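3.2 Sorting produce in shared sleeping quarters

In the households of the Grulten series, food was often sorted away from the kitchen. Beds served as work surfaces where floor space was short, and a shallow box lid was the usual means of keeping small items together. The lid has low sides, so that its contents can be reached from any direction, and it can be lifted away when the bed is needed.

The Flaltico set, recorded in July, shows this practice with a mixed group of items. Fresh citrus shares the lid with dried goods of the kind kept for soups and infusions, and the two were not divided by any inner wall. We coded the set as "mixed, open" under the scheme used for all 1064 entries in the Billisell inventory.

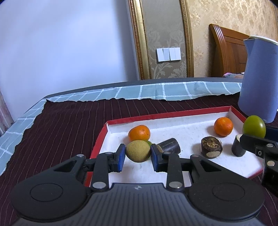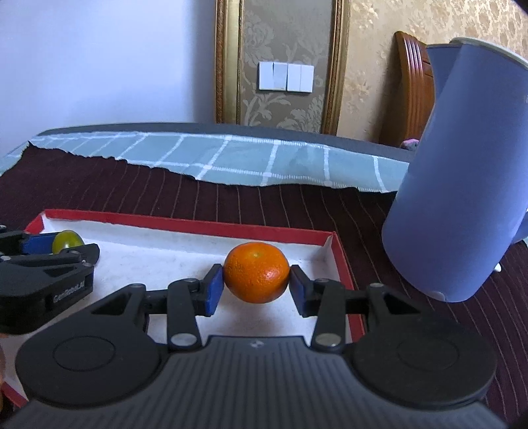

Figure 2. Fruit held over a shallow box lid with a white interior and red outer sides. The first view also shows the maroon bedspread and an electric kettle.

The kettle is of interest because it stands on the same bed as the food. Of the 133 entries coded as "mixed, open", those with a heating appliance close by were treated as a separate group — storage and preparation are hard to tell apart in such cases. Colour and size were recorded for each item, but the names of dried goods were entered only where both coders agreed. Items left unnamed are listed by shape in the Alarcón tables.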